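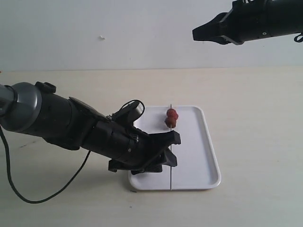
Fruit skewers for the Sostovside spring table

April 2024

Hello from the fruit end of the kitchen! If you came to the spring table at Sostovside you will have seen the skewers, and if you came after the first hour you will have seen an empty platter and me apologising behind it. So many of you asked how they were done that I've put together this page, with the picture at the top and my notes to go with it. I'm Rūta Zariņš and I look after the sweet things (Normunds Raudsepp does the savoury side, and his rye toasts deserve a page of their own).

The picture: red fruit on a stick

Two small red fruits, one on top of the other, on a long thin wooden skewer over the white tray. I love this stage! A skewer with two pieces on it already looks like a treat, and you could stop there if you were serving very small children or people who have just eaten Normunds's toasts.

Holding the skewer upright is my favourite way to thread. You can see whether the fruit is going on straight, and the pieces sit on each other nicely without being squashed. Hold it low down, leave the top free, and turn the stick a little as the fruit goes on.

About the tray

Plain white and rectangular, and I won't hear a word against it. Red fruit looks wonderful over white. I've tried patterned plates, a slate, and once a mirror that Austra Siliņa found in a cupboard, and I always come back to the white tray. A pale tabletop helps too, as you get all the colour from the fruit.

What went on the platter

We made 215 skewers for the day, all small ones. Small strawberries, cherry tomatoes with basil for anyone who wanted something less sweet, red grapes, and a batch with raspberries that had to be eaten quickly and were. Ott Kairys asked for melon. There was no melon in the end, sorry Ott, the ones in the shop were like cricket balls. October is when I'd normally do the plum version, with a bit of gingerbread between the plums, and I'm already looking forward to it.

Choosing the fruit

Go for pieces that are close in size. They don't have to match perfectly but one giant strawberry above a tiny one will make the whole stick lean over in your hand. Firm fruit every time! Wash it early and let it dry on a clean tea towel, then take the stalks off at the last minute.

If you're mixing colours, put the darkest fruit at the bottom. Grape juice runs less than raspberry juice, but I still do it that way out of habit.

Choosing the sticks

Thin wooden ones. The thick sort split a small tomato straight down the middle, and I have ruined plenty finding that out. Leave a good length bare at the bottom so there is something to hold, and snip off the sharp points with kitchen scissors if little ones are coming.

Sunee's dip

Sunee Rattanakul brought a bowl of coconut yoghurt with lime zest and a tiny pinch of salt, and it vanished nearly as fast as the fruit. She says to make it 15 minutes before you want it and keep it in the fridge until then. Have it in a wide bowl, because everybody dips sideways.

Keeping them fresh

Lay the finished skewers flat on the tray in a single layer, cover them loosely and chill them. I make mine on the morning itself. The tomato ones will sit quite happily until the afternoon, the strawberry ones are best before lunch.

If you made your own at home after the spring table, do send me a photo, I'd love to see them! The next table is the plum one, and anybody who'd like to come and thread fruit with us is very welcome. Bring an apron, as mine are all stained purple from last time.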